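From: Damian Kaczorowski
To: halonen-street-list
Subject: Re: [halonen-street] Piano in the lobby, again

Venla Rissanen wrote:

> The Tornetti upright is still in the lobby. It has been there since
> November. I was told it would be moved "shortly" and I would like to
> know what that word means in this building. Also, who has been
> playing it at 6 a.m.? I don't mind the hour so much. I mind that it
> is always the first half of the same waltz.
>
> Could we please sell it, fix it, or give it a mailbox?
>
> Venla

Venla, thanks for bringing this back. I had been hoping it would die of old age, like the piano.

Where things stand: I got two quotes. Akero wants 645 dollars to take it down the front steps and away forever. Meder wants 500 but won't do steps, and every way out of our lobby involves steps. I pointed this out to the man on the phone and he agreed that it was a problem, then asked if I wanted to book.
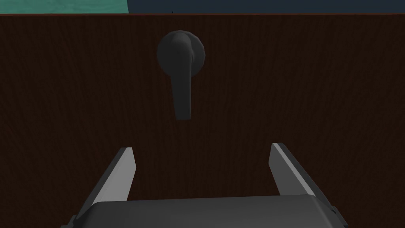

Selling it looks unlikely. I had it up for free for 20 days and heard from one person, who wanted only the bench. I said no on principle and have regretted it ever since. The tuner who came by in the spring told me the pin block is cracked and that it would hold a tuning "until you close the lid." He charged me 41 dollars for this, and I thought it was fair, considering he also found my spare key in there.

As for the waltz, I have a fair idea who it is and I'm not going to name them on a list that goes to the whole building. I will say that if you are learning a piece from a book with pages missing, the library has the complete version. So does the internet. We would all love to hear how it ends, preferably after eight.
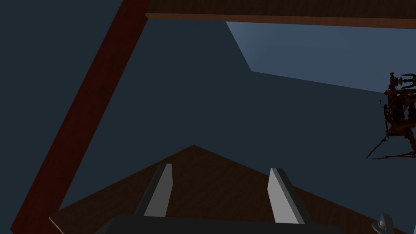
Now the part where I ask for money. If we split the Akero quote evenly across the apartments, it comes to less than a decent pizza each. Anyone who objects to paying is welcome to keep the piano at their place instead, and I'll help carry it as far as my back allows. That gets it to the radiator.

Somebody upstairs suggested we turn it into a bookshelf. I've seen pictures of pianos that were turned into bookshelves. They look like pianos somebody gave up on, with books in them, and they weigh the same.

If I don't hear any howling by Thursday evening, I'll call Akero and take the first slot they have. Please take your umbrellas, takeout menus and the one roller skate off the top before then. The metronome is mine.

Damian

P.S. Venla, on "shortly": I asked the management office. They said they'd get back to me.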